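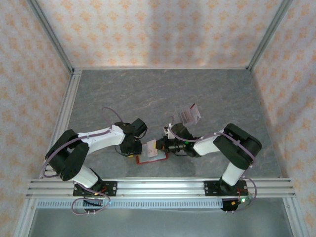 Dakmont Lawn Bowls Manager, Season Two
Windows download

Version 2.3, updated 2/7/19

If you played the first Dakmont you'll know your way around already, so feel free to skip down to the changes. For everyone else, hello and welcome! You take charge of a small-town lawn bowls club and try to bring it up through the divisions, looking after the greens, the pennant sides, the bar takings and (this is the bit people write to us about) the moods of your members, who remember every time you left them out of a side.

You can start at any of the clubs in the game, though we'd suggest Lullodlow for a first go, as it has a decent green and a forgiving membership. Nillgate is there for anyone who fancies a struggle. It begins in the bottom division with a patchy green and an overdraft, and our own best effort is 7 seasons to reach the top, with a good deal of swearing along the way.

What's changed in Season Two

There are now 258 clubs, all with their own colours, home greens and rivalries. The player pool has grown to about 3,000 bowlers, and they age properly now, so your star skip will slow down one day and you'll need to have a talk with him. Rain behaves itself at last. In the old game a wet week in May could wash out half the fixture list, and plenty of you told us so, some quite firmly.

The match view has been redone as well. You can watch each end from above or from behind the mat, or turn it off and read the commentary, which is how I still play it myself with a cup of tea. Substitutions can be made between ends without going back to the team sheet, and the Farah Cup, our midwinter knockout, has a proper draw screen with replays for ties.

Old saves

Saves from the first game will load, but the new clubs won't appear until you start a fresh career. Please make a copy of your save folder first.

What you'll need

Windows 7 or later, 4 GB of memory and 1,000 MB of free disk space. It runs happily on an older laptop if you leave the crowd turned down. There's no Mac version at present, sorry.

Your licence covers two computers in the same household, and all updates to Season Two are included in the price.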